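Print | E-mail

"You Can't Rush a Town Clock"

Thu 1 March

Share 158 | Comments 2

Muthoni Massawe has the key to the Astthorpe clock tower on the same ring as her house keys and the one for her bicycle lock. She has wound and looked after the clock for the town since her predecessor moved away, and she still climbs up twice a week.

"People ask me if it's lonely up there," she says. "It's loud. You're standing next to a bell."

We met at her kitchen table, where she repairs smaller clocks for paying customers. The tower job pays very little. The mantel clocks and wall clocks cover the rest, along with some evening teaching at the adult school in Veltholm.

Massawe did not grow up around clocks. She trained as a bookkeeper and worked for a furniture importer until it closed. A neighbor gave her a wall clock that had stopped, and she took it apart on newspaper in the garage.

"I got it back together and it ran for an hour," she says. "Then I took it apart again. I had bent a pivot, which is a very small thing to bend and a very annoying thing to fix. I did that for most of a winter."

Her teacher was Rehema Magesa, who ran a repair shop called Sang until she retired. Magesa agreed to take her on for Saturdays only, and for the first few months Massawe cleaned parts and did nothing else.

"She would hand me a tray and go back to her own bench," Massawe says. "If I asked whether something was clean, she said, 'Look at it again.' That was the whole lesson."

Magesa, reached by phone, remembers it a little differently. "She asked a lot of questions," she says. "I answered most of them. But yes, I made her clean things. Old oil goes like glue and gets into every hole. Most clocks that come in stopped are dirty, and the owner thinks they're broken."

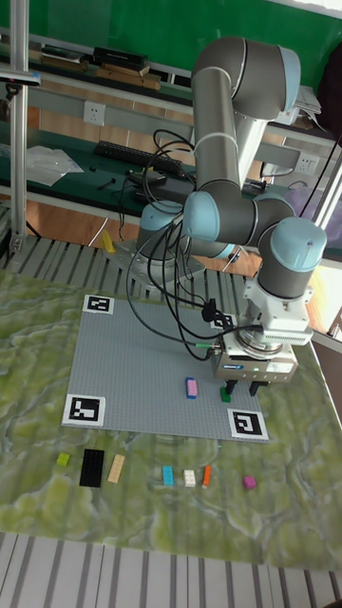

The tower clock is another matter. It sits outdoors, more or less, with cold air coming through the louvers and pigeons trying to do the same. In winter it loses time and in hot weather it can go either way. Massawe keeps a notebook by the pendulum and writes down the error on every visit. The notebook before hers had 544 entries, all in pencil, and she has read every one of them.

"He wrote things like 'wind' and 'wind again,'" she says. "It was useful. I knew which door to seal."

She has been asked more than once about fitting an electric winder. The town got a price from a company called Ferketti last June, and it came to $1,617 before the wiring. Massawe told the town office she would not object. The matter has not come up since.

"I'm not against it," she says. "My knees would vote for it. I would still have to go up and oil things, so it saves you the winding and that's all it saves."

Her advice for anyone with an old clock at home is mostly about leaving it alone. Don't spray anything into it. Don't push the minute hand backward on a striking clock unless you know the movement allows it. Set it on a level shelf and listen to the tick, which should be even. If it limps, put a thin piece of card under one side and listen again.

"Half the calls I get, I can fix with a piece of card," she says. "I don't charge for that. I do ask them to tell me how long it was limping, and usually it was years."

Massawe is now teaching two students of her own, both on weekday evenings. She has them cleaning parts. One complained that the others in the Veltholm class were already taking movements apart, and she told him he was welcome to join them.

"He stayed," she says. "He's still complaining, but his parts are very clean."

She had a school clock to return before lunch, and after that it was a winding day.

Print this article | E-mail to a friend

Related
Where to Get a Watch Battery Changed in Veltholm
Astthorpe Library Extends Evening Hours
Readers Write: The Oldest Thing in My House
A Weekend Course in Chair Caning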